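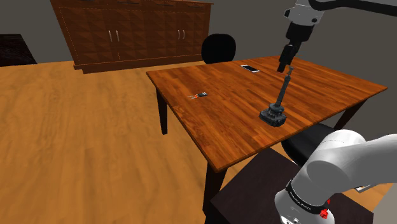
I bought my dining table off a man in Nindness who wanted it out of his garage by noon. It cost me 114 dollars, and I paid him in small bills while my brother-in-law sat in the truck with the engine running. I was so pleased with myself! Then I got it home and found out that it rocked, that one end had been gnawed by a dog, and that somebody had painted it with what I can only guess was boat varnish.

That was in April. I'm writing this at the same table, and it still rocks a little, and I love it more than anything else I own.

I've been thinking a lot about dining tables lately, mostly on account of my friends getting rid of theirs. Two couples I know have done it this year. One pair put in a kitchen island with stools, and the other eats on the couch and uses the space for a treadmill. When I asked Petrică Hodoroagă if he missed having a proper table he looked at me like I'd asked if he missed having a butler. "We used it for mail," he said.

Well, sure. So do I! My table has held tax returns, a sewing machine, a whole winter of jigsaw puzzles and (for one bad week) a car battery. Dinner gets maybe half of it on a good night. But I grew up in a house in Ultau where seven of us ate at a table meant for four, and you learned to keep your elbows in and talk fast. My mother did the bills at one end while we fought over the rolls at the other. I don't remember one thing about our couch.

So when I decided mine needed help, I drove it over to Wellington Guerra, who runs a repair shop called Akier behind the old feed store. He walked around it for a while, pushed down on each corner and then crawled underneath with a flashlight in his teeth.

"Who did this to you?" he said, and he was talking to the table.

He told me he gets five or so calls a week from people who want a table made smaller. They've inherited the big one from Grandma and they live in an apartment. He'll do it if they insist, but he tries to talk them into waiting a year first – people's lives get bigger again, he says, and you can't glue a foot of oak back on. (You can, he admitted later. It just looks terrible.)

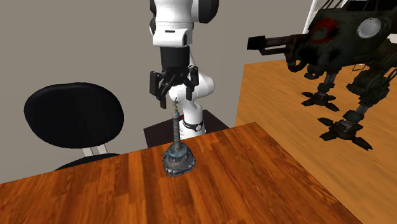

Even a plain wooden table ends up with something standing on it.

He kept mine for two weeks. The varnish came off, the loose joint got fixed, and I asked him to leave the dog end alone. My neighbor Sima thinks I'm nuts. She came by for coffee the day it got home and ran her thumb along the tooth marks and said I could've had that sanded right out for nothing extra.

Maybe so. She stayed until almost dark, though, and we had soup, and I had to move the mail to the floor to fit the second bowl.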